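Workeck open day: two hours with the Rivas yard simulator

I drove out to the Workeck open day in October mostly to see Rivas, the simulation package I'd been reading so much about. We run a small outfit that writes control software for garden robots, and I've spent more money than I like to admit on real sod. So a program that gives you a backyard to practice in, with no mud on the carpet, was always going to get my attention.

Lizeth Lozano ran the demonstration and was wonderfully patient with all of us. She started with the arm close to the ground, the gripper wide open, and left it there for a good while so we could ask questions (I asked far too many).
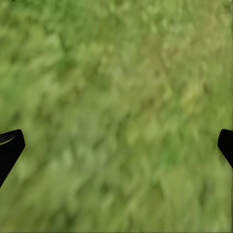 Rivas with the black gripper, fingers apart over the lawn.

My one real grumble starts with the grass. Up close it turns into a soft green smear, and you can't pick out a single blade. If your robot only has to know that it's over a lawn, fine. If you're training something to tell clover from crabgrass, you'll want a better ground texture, and Lizeth told us you can load your own.

Things look a good deal better once you raise your eyes. The backyard that comes with the package has a slatted fence, several trees and a wooden swing set with a ladder, and I found it a friendly sort of place to look at – I half wanted to go sit under the tree. The leaves are flat little cards if you study them, but the trunks and the fence give a robot plenty to steer by. There's a lot of open lawn too, and beginners will be glad of it.

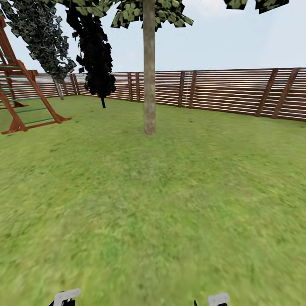 Price and who it's for

A single seat is 1,877 dollars, and the team license is 3,035. That's a fair chunk for a shop our size, though I'd spent 2,000 on test plots by the end of last summer, so I can't complain too loudly. Malcolm Mottram, who sat next to me and teaches evening classes, thought the single seat would do him nicely.

I'd give it four stars out of five. I've asked for the trial copy and plan to try our own grass in it first.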